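Home Explore Notifications Lists Log in

Pavithra Mudaliar
May 8, 2025

OK so I finally closed my little online stationery shop's first full year of orders and I have feelings. Thread!

Final tally: 383 orders. I was hoping for 100. One hundred! I would have thrown a party for 100.

Best seller was the Pinto notebook, the skinny one with the dotted pages. I almost didn't list it. My sister said it looked like a receipt book and I sulked for a whole weekend.

Worst seller: the Pleris desk calendar. I sold 2. One was to my mom. (Hi Mom!)

Biggest lesson is shipping. I charged a flat rate all the way to November and lost money on every heavy package. Please weigh your stuff before you pick a price, I'm begging you.

Also, buy boxes flat and in bulk. I was getting them one at a time from the drugstore like a maniac, and then wondering where my profits went.

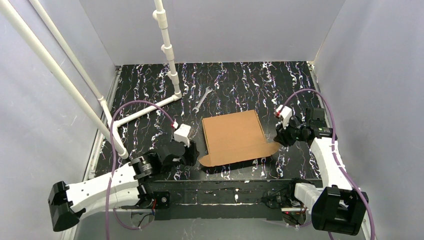 Flat cardboard, plus a wrench.

I moved the shop from Golteo to Plarkley in the winter and it took me three evenings to redo the listings. Worth it for the postage labels alone. I do miss the old checkout page, it was prettier.

Total sales came to $3,512, before paper, ink, tape, postage and an embarrassing amount of washi samples. So no, I'm not quitting the day job lol

Someone asked about taxes: I keep one spreadsheet and update it every time I print a label. If I let it slide for a month I'd never catch up.

Next up is a lined version of the Pinto, and maybe stickers? Tell me which colors you want, replies are open!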